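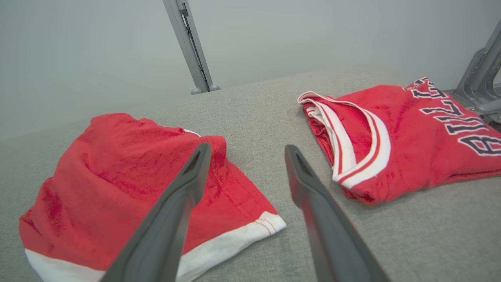
Notes for Session 4: How a Vineyard Family Keeps Its Land, and What Ends Up in the Glass
Introduction to Wine Growing, evening section
Handout revised Jun 13, 2021

Welcome back, everyone! Last time we got a bit carried away with soils (my fault, I could talk about gravel all night), so we have some catching up to do. These notes cover the first part of tonight's talk and the tasting that follows. Please bring them with you and scribble all over them.

1. Growers and winemakers

People tend to use these two words as if they meant the same person, and sometimes they do. But plenty of families grew grapes for generations before they ever put their own name on a bottle. Selling fruit is farming in the plainest sense: you look after the vines all year, you pick when the buyer says to pick (or argue with the buyer about it), and you get paid by the ton. Making wine means barrels, tanks, a building to put them in, labels, licenses, and a long wait before any money comes back.

Our main case tonight is Willden, a hillside property that has been in one family since the grandparents' day. The farm covers 44 acres, of which 13 are planted to vines. The rest is oak woodland, a pond, the house and barns, and a stretch of old pasture too steep for anybody's tractor. Students are often surprised at how little of a vineyard property is vineyard, so do hold on to that.

For many years all of Willden's fruit went to a larger neighbor, Drustell, where it was blended with grapes from all over the valley. A good arrangement in its way. The check came every winter, and the family could spend its worrying time on frost. When the younger generation wanted to bottle something of their own, they began with one small block and kept selling the rest. I think that was very sensible, and we'll come back to it when we talk about cash flow in Session 6.

2. The slope and the block

A "block" is simply a piece of vineyard that gets treated as one unit: same variety, usually the same rootstock, planted together, pruned together, picked together if the weather allows. The block we'll be discussing is called Ouali, and it sits at the top of the Willden slope at 714 feet above sea level. It has 2688 vines, all of them Syrah.

Why does the height matter? Cold air is heavier than warm air, and on a still night it slides downhill and settles in the low ground like water in a basin. A block halfway up a hill can come through a spring frost without a mark while the vines at the bottom lose their new shoots. The top of a hill has its own troubles, mostly wind and thin soil. Wind at flowering time can spoil the fruit set, and thin soil dries out early. On the other hand, vines that have to work a little tend to give smaller berries, and smaller berries have more skin for the amount of juice. Color and tannin come mainly from the skins, so you can see where this is heading.

Do be careful with the old saying that vines must suffer to make good wine. A vine that is truly short of water in late summer drops its leaves and stops ripening its fruit, and nobody wants to drink the result.

3. The year in the vineyard

Pruning happens while the vines are dormant. At Willden they leave the Ouali block until last, often into March, because late pruning can push bud break back by a few days. (Those few days can be worth a great deal if there's a frost coming!)

After bud break come shoot thinning, tying, and keeping the weeds down. Then flowering, which is over quickly and doesn't look like much, so if you are hoping to visit for the blossoms I'm afraid you may be let down. Next the berries swell, and in midsummer they soften and change color. The word for this is veraison, and it will be on the vocabulary sheet.

From veraison on, sugar goes up and acid comes down. The grower walks the rows tasting berries, chewing the skins, looking at whether the seeds have turned brown. Instruments help, and everyone uses them, but I've never met a grower who trusted the numbers enough to skip the chewing.

4. Two ways with the same grape

For the tasting we have two wines, both Syrah. The first is the Willden bottling from the Ouali block, fermented with some of the stems left in and aged in older barrels. The second comes from Hesance, down on the valley floor, where the fruit is fully destemmed and a good share of the barrels are new.

Pour small. Smell both before you taste either, and write down the first thing that comes into your head, even if it seems silly. Olives, pepper, smoke, jam, your uncle's garage, it all counts. Then taste the Willden first and go back and forth as much as you like.

Some things to listen for in yourself as you go: where the tannin sits in your mouth, whether the wine seems to get shorter or longer after you swallow, and whether your opinion shifts once there's a bite of bread in between. Mine nearly always does.

5. For next time

Read the chapter on rootstocks, at least up to the section on grafting. Bring your tasting notes from tonight, and if you have two glasses of the same shape at home, please bring those too, as we were short last time. Water and bread are on me.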